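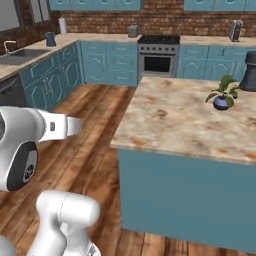

Setting up a reset check is the part of the Rinda guide that people tend to skip, and we do understand why, when you've only just got the simulator running and would much rather be training something. Please do give it ten minutes, though! Our results compare policies that all begin from the same arm pose, with the fingers pointing at the open floor beside the marble-topped island, and if your pose drifts between runs your success rates won't mean very much beside ours.

Filed under: Guides > Simulation > Kitchen tasks
Print this page | E-mail this page

4.2 Checking your resets

1. Open the kitchen layout and load the start pose supplied with the Custgate task pack. Leave the textures on their default setting for now.

2. Run 45 resets with the policy switched off. The arm should come back to the same place each time, give or take a tiny wobble as the physics settles.

3. Open the reset log and look down the joint error column. Anything marked amber is worth running again before you worry about it.

4. Switch on texture shuffling, which changes the worktops, cupboard fronts and floor, and repeat step 2 with a new seed.

Note: Si-eun Chae found that shuffling the island top made far more difference to grasping than shuffling the floor did, so if you're short of computer time (and who isn't?) start with the island.

5. Run the full evaluation of 316 episodes and save the summary in the same folder as your reset log.

Caution: don't change the seed list halfway through an evaluation. The program will happily let you, and the summary will look perfectly normal, but the two halves can't be compared.

If the arm starts inside a cupboard or sinks into the floor, go back to section 3.5 and reload the collision shapes. Kyung-tae Yeo keeps the list of known layout faults.

135 shares | 4 comments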